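Collecting Demonstrations in a Simulated Kitchen, Part 2: Your First Usable Batch

Posted Thursday, June 18, 2020 by Josée Sandhu
Filed under: Tutorials, Imitation learning, Skudamell

In Part 1 we got Skudamell installed and drove the arm around an empty room until it stopped feeling like steering a shopping cart. Now for the fun part! By the end of this page you'll have a folder of recorded episodes that a policy can learn from, and you'll know which ones to throw out (there will be some, there always are).

You need the simulator running, a controller or a 3D mouse, and a good chunk of free disk space. A keyboard works too, but your motions come out jerky and the model will happily learn to be jerky right along with you.

Step 1. Pick one task and write it down

Open a text file and write the task as a single sentence. Mine for this tutorial is "move the pot from the floor to the counter next to the sink." That sentence becomes the language label for every episode in the batch, so spell it the same way each time. I once had "counter" and "countertop" mixed through a whole batch and spent an evening with find-and-replace.

Also write down when an episode counts as finished. For the pot task I use: pot upright on the counter, gripper open, arm backed off. If two people are recording, read this line out loud to each other before you start. Thérèse Ouellet and I skipped that once and found out later she was stopping at the release and I was stopping after the retreat.

Step 2. Load a kitchen and set the randomizer

From the scene menu choose a kitchen in the Solheim set. They have lots of cabinet fronts and different floors, and the textures are busy enough that your policy can't get lazy. In the randomizer panel turn on:

Object position
Object yaw
Light direction
Camera jitter (keep it on Low for now)

Leave Object swap off. It's a wonderful feature and we'll get to it, but for a first batch you want the same pot every time.

Press Reset a handful of times and just look at what comes up. If the object lands inside a cabinet, or so far off that the arm can't get to it, shrink the spawn area. Do this before recording anything!

Step 3. Check the view you're recording

The policy only learns from what the cameras give it, so flip to the recording view and look at it by itself, without the free camera you use for driving. What you want to see is the object, the place it's going, and enough of the arm to make sense of the motion.
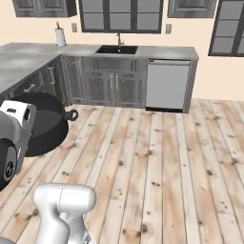
Recording view with the pot on the floor. The wrist covers the left part of it, but the rim and the right-hand handle are clear.

Some overlap between the arm and the object is fine and you'll never get rid of it completely. I get picky about the grasp point. On this pot the loop handle on the right is what I go for, so I want it in view when the episode begins. If the wrist is sitting right on top of your grasp point, back the arm away and reset.

Dark objects deserve a second look as well. A black pot on a pale plank floor stands out beautifully, and then you carry it up near a black sink and it can get a lot harder to pick out. Run through the whole path once with recording off and watch for the places where the object melts into whatever is behind it. Turning the light a little usually helps.

Step 4. Record

Hit R to start, do the task, hit R again to stop. Skudamell asks you to mark the episode Keep, Maybe or Drop. Go with your gut, you'll review later.

A few habits that made my data so much better:

Move at a steady, medium pace. Long pauses while you think turn into long pauses in the policy.

Slow down near the handle, but keep moving.

Vary your approach a little. Come in from higher up, or from farther over. If every episode follows the same line, the model has no idea what to do when it drifts off that line.

If you miss a grasp and recover cleanly, keep it! Recoveries are gold. If you knock the pot across the room, drop it.

Take a break when your hands get sloppy. I stop after 11 episodes and stretch, which sounds like an odd number until you know that's how long my tea takes to get cold.

Step 5. Review at double speed

Open the Lillis viewer, point it at your batch folder and play everything at 2x. Watch the recording view only. You're looking for episodes where the object leaves the picture for a long stretch, where the end condition isn't met, or where the physics did something silly, like a pot sinking partway into the counter.

Anything you marked Maybe gets one viewing and then a decision. No Maybes go into the export.

Step 6. Export

Choose Export, then Episodes + Labels. Check three things in the summary window: the episode count matches your Keeps, every label is identical, and the action rate is the same all the way through. A mixed rate usually means you changed the simulator setting halfway through a session.

Our shared kitchen batch is now at 1268 episodes, and we're still adding. You don't need anywhere near that to see a first policy reach for the handle, and it's such a thrill when it does.

Part 3 covers training, and how to turn on Object swap without wrecking your results.

Previous: Part 1, Installing and Driving
Next: Part 3, Training on Your Batch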